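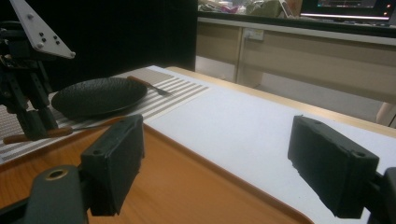

Interim Progress Report to the Sirunel Fund for Performing Arts Training
Submitted by the Nidirari Theater Workshop
Reporting date: 2020-11-13
Grant purpose: Apprentice training in stage movement and mask performance

1. Summary

The Nidirari Theater Workshop is pleased to report on the first phase of its apprentice program in stage movement and mask performance. The program opened in February with 14 apprentices, of whom 11 remain enrolled. Two of those who withdrew moved out of the area, and one accepted full-time work in another field. All places were filled by audition, and no fee was charged to any participant.

In-person instruction was suspended in the spring in line with public health orders and resumed in part at the end of the summer. The Workshop requests no change to the total award. It does request approval to move one activity into the second phase, as set out in Section 5.

2. Training Delivered

Apprentices have completed 1,630 hours of combined instruction and supervised practice. This figure counts each apprentice's attendance separately and includes remote sessions, which made up the larger share between spring and late summer.

Instruction covered neutral mask, half mask, ensemble movement, and partner work. Neutral mask was taught first and took longer than planned. Several apprentices came from spoken drama and had little previous movement training, and the instructors judged that the half mask unit should not begin until the whole group could sustain a short silent piece. Partner work was limited to exercises that could be done at a distance. Lifts and falls have not been taught.

Remote sessions were held in small groups. Attendance was good, but progress in ensemble work was slow. Apprentices had unequal amounts of space at home, and delays in the video connection made it difficult to rehearse any sequence that depended on shared timing. Written character studies and recorded solo pieces were added to the course during this period and will be kept.
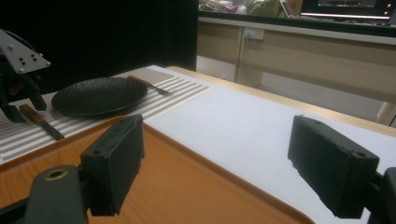
Tray and paper on the worktable.

3. Public Performance

The original work plan called for a touring production in two locations, the Duno Playhouse and the Ugwu Community Stage. The Duno engagement was canceled by the venue when it closed for the season. The venue has returned the deposit in full, and the amount appears as a credit in the attached financial statement.

The Ugwu engagement went ahead as an outdoor showing of solo and duet pieces in early fall. Seating was by reservation, and all reserved places were taken. Written comments from the audience were favorable as to the performers. A number of people noted that they could not hear the spoken introductions, and amplification will be hired for any further outdoor event.

4. Budget

Spending to date is below the approved budget. Savings were made in travel, venue hire, and printed programs. Costs were higher than expected for cleaning supplies and for individual sets of masks, which under the original plan would have been shared among apprentices. The Workshop covered the difference from its own reserves and does not ask the Fund to meet it.

Instructor fees were paid in full during the closure, as agreed with the Fund in the spring. No equipment purchase above the reporting limit was made.

5. Request for Adjustment

The Workshop asks the Fund to approve the transfer of the unspent touring allocation to the second phase. It would be used for a closing production at the Duno Playhouse, subject to the venue's reopening. If the venue remains closed, the Workshop proposes to film the production in its own rehearsal hall and make it available to the public without charge. Revised costs for both options are given in the second attachment.

6. Next Phase

Work on full mask and on the closing production will begin in February. The unit on lifts and falls will be scheduled once close contact is permitted, and a qualified movement instructor has agreed to teach it at short notice. Each apprentice will receive a written assessment before the second phase opens.

A final report and a full financial statement will follow at the end of the grant period.

Attachments: financial statement; revised production costs; attendance summary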